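Drenbridge Community Hall — monthly safety walk-through
Inspected Feb 4, 2024. Items marked OPEN carry over from January.

1. Front entry and ramp. OK
Handrail tight. Grip strip lifting at the bottom corner, glued back down.

2. Exit signs. OK
Both lit. Test button on the rear one sticks and needs a firm push.

3. Extinguishers. OPEN
Kitchen unit in the green, tag current. Hallway unit is almost due for service. Rornar has been called and will swap it on the next visit.

4. Kitchen. OPEN
Range hood filter greasy again. Whoever books the kitchen is supposed to wipe it — the sheet is taped inside the cupboard door. Fridge at proper temperature.

5. Tables and activity room. OK
Legs lock properly on all the folding tables. Cords are to be kept out of the walkway and unplugged at the end of a booking.

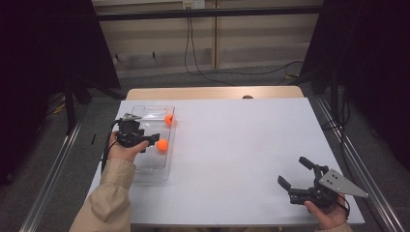
A reply came in under item 5 from the Fano group, asking whether the walkway rule covers the strip along the radiators too, as they had been told last fall that it was fine to run an extension cord there. It does cover it. Use the outlets on the stage side.

6. Storage room. OPEN
Stacking chairs piled too high against the panel. Keep 50 cm clear. Paint cans moved to the metal cabinet.

7. Washrooms. OK
Slow drain in the second sink. Karagiannis quoted $2,000 to redo the line, so we are snaking it for now.

8. Parking lot. OK
Sand bin topped up. Light over the side door comes on late, timer to be reset.

Open items: 3, 4, 6.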